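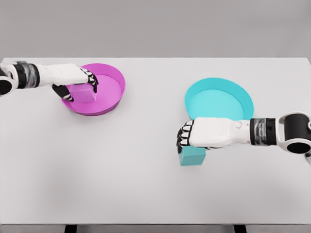
Figure 4. Two-tray sort in the Sirkus simulator, one cube in each hand.

Section 4. Setting up the two-tray sort on your station

Read this section before you let the Bokberg sales sheet tell you how many hours a shift the arms will save. The sheet was written from simulator runs. Your bench at Rirnport has drafts, tired people and parts that don't match the drawing.

4.1 Before you start

1. Log in to Sirkus with your own badge, not the line lead's. The run log goes by badge, and you don't want someone else's stoppages under your name.
2. Load the task file "two-tray sort". Check that the version number on screen matches the one on your job card.
3. Confirm the pairing: magenta cube to magenta tray, teal cube to teal tray. The left hand takes magenta and the right hand takes teal.
4. Run the task in the simulator 3 times and watch every run through to the end. Do not use the fast-forward.

Note: The simulator's wall is plain gray and its table is plain white. A clean run tells you the task file is sound. It tells you very little about sorting under the lights in bay 13.

4.2 Checking the approach

5. Pause the run as the hands come in over the table.
6. Look at where each hand is in relation to its own cube. One hand may be over its cube while the other is out over a tray.

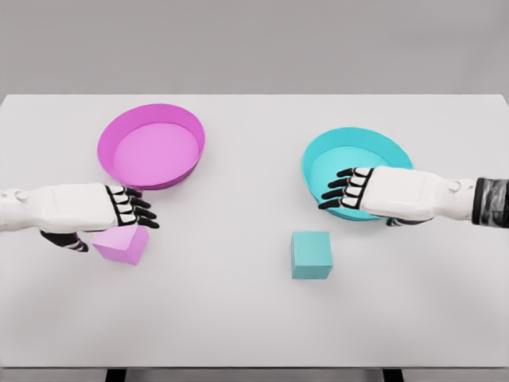
7. If a hand stops over its tray with the cube still on the table, let the run go on for one more cycle before you log a fault. It may be partway through a move. If it does the same thing again, write down the step number and stop.
8. Do not fix a bad approach by moving the cube start point until it works. You will get a nice green result and a station that only sorts when the parts land in that one spot.

Caution: Never carry simulator speed settings over to the real arms. Start at the lowest setting, with the guard closed and a second person at the stop button.

4.3 What changes at your bench

The brochure says sorting is "handed over". In the May trial, the picking went to the arms and the checking stayed with us. Operators also picked up clearing jams, topping up cubes and filling in the stoppage form, none of which had been counted in the old job time.

9. Log each of these as work, using code 4 on the Trevor sheet. If you leave them off, the report will show an operator standing idle.
10. Keep your hand-sorting sign-off current. When the arms are down, the order is still due.
11. If your break gets moved to suit the run schedule, tell Blandine Le Goff in station planning. Breaks are set by the shift agreement, and Sirkus has no say in them.

Note: Output targets for this station have not been raised. Ask for any new target in writing before you work to it.

Go on to Section 5, Clearing a dropped part.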